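Learning to read bus timetables at my age

2024-05-03

So the car is gone. I sold it in the spring to a very cheerful couple from Cindby who wanted something for their daughter to learn in, and I stood on the curb waving like I was sending a kid off to college. Then I went back inside and looked up how to get to work.

I live in Marngate, which for those of you who don't know it is the sort of town where people give directions by telling you where to park. There's one bus to Steltmont that's any use to me, the number 6, and it leaves either eleven minutes too early or nineteen minutes too late for anything a normal person would want to do. I have now ridden it every weekday for a good while and I have opinions! Lots of them. My sister has asked me to put them on the blog so I'll stop calling her from the bus stop.

First opinion: the timetable is a work of fiction before eight in the morning and gospel truth after it. The early drivers go when they feel like it. I missed it twice in my first week because I was standing across the street tying my shoe, thinking I had two minutes in hand, and off it went (both times with the same woman in the back window, looking at me with what I choose to believe was sympathy).

Second opinion: the stop by the pharmacy is better than the stop by the bank, even though it's farther from my house. The pharmacy one has a bench and a bit of roof. The bank one has a pole. When it's raining sideways, and it rains sideways a lot here, you really start to care about a bit of roof.

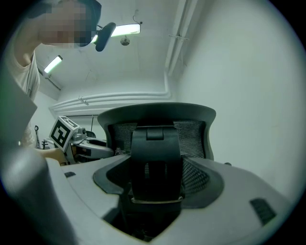
Leaning in, sleeves short, gripper in hand.

Third opinion, and this is the one my sister has heard the most about: you have to pick your seat by the season. Left side going in and right side coming home means you never get the sun in your eyes, but it also means you get the heater on your ankles all the way, and that heater has no idea it's May. I've been getting off at Steltmont with one boiled leg. The seats over the wheel are cooler but you sit with your knees up by your ears. The very back is the coolest of all and belongs to the high school kids, by some ancient law I'm not going to be the one to challenge.

What I didn't expect was how much reading I'd get done. In the car I had the radio and a bad temper. On the bus I've finished a fat novel about lighthouse keepers that had been sitting on my nightstand since forever, and I'm well into a history of canals that I would never, ever have opened at home. I tried knitting too, but the road past the quarry has a stretch where everything in your lap leaves your lap, and I spent one whole morning asking people to lift their feet so I could follow the yarn.

Money, because somebody always asks. The monthly pass costs me less than I was spending on gas, and that's before you get to insurance, or tires, or the thing that went wrong with the exhaust every winter. I'd told myself I'd put the difference in a jar. Instead there's a bakery called Asfaw right next to the Steltmont stop, and the difference is mostly cardamom buns. I regret nothing – they come out of the oven just as the bus pulls in, and I'm only human.

There are bad days. One evening the last bus didn't show up at all and I ended up walking as far as the garden center before a neighbor spotted me and pulled over. Grocery shopping is a puzzle I still haven't solved, and I've become a person who thinks hard about the weight of a melon. Sundays are hopeless. If you want to go anywhere from Marngate on a Sunday, I hope it's downhill.
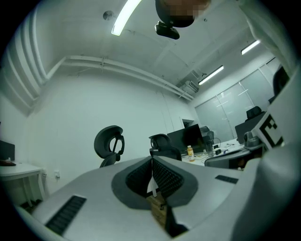
Fuad Ayele wrote to me after my last post to say that the Sunday problem has a way around it: you walk to the Cindby crossroads and flag down the one that goes out to the coast, and the driver will let you off at the Steltmont turn if you ask when you get on. He's been doing it for years, he says, and you want to have the right change. I'm going to try it this weekend, canal book and umbrella in the bag, and if you drive past the crossroads and see a woman waving both arms at a bus, please beep.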